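Print this page | E-mail this page

Table Helpers Wanted for the Dumlao Shared Kitchen

Posted January 21, 2021

Do you get a little thrill out of a cleared table? We do! Dumlao is looking for 4 people to join our after-meal crew, which gathers the plates and bowls, scrapes and rinses them, and gets every last one back on its shelf. We feed a lively crowd, and the dishes pile up fast (we own 800 pieces, and on a good night it feels like all of them are out).

No experience needed. You should be comfortable on your feet, fine with sauce on your sleeves, and careful with the ceramic bowls, which chip if you stack them in a hurry. Plastic plates are more forgiving. 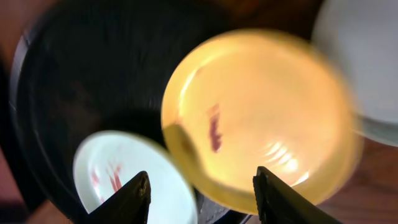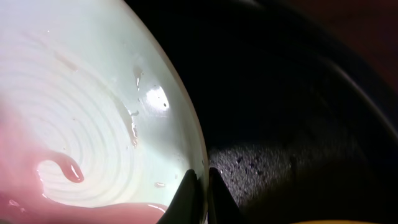
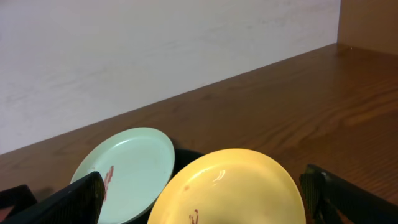

Plates and a bowl with colored smears and spills still on them. The pink is in the bowl in the middle photo.

Shifts run two hours and start when the last diners get up. You'll work in pairs, one clearing and one at the sink, and swap halfway if you like. Odette Deschamps will show you where things live, including the good towels! Supper is included, and crew members can take home leftovers in their own containers.

We'd love people who can stay with us through May. Students, retirees, and total beginners are all welcome, and so are friends who want to sign up together.

To apply, send a short note to Conceição Cardoso at the kitchen office and tell her which evenings suit you. A few lines is plenty.

Contact | © 2021 Dumlao Shared Kitchen | Back to top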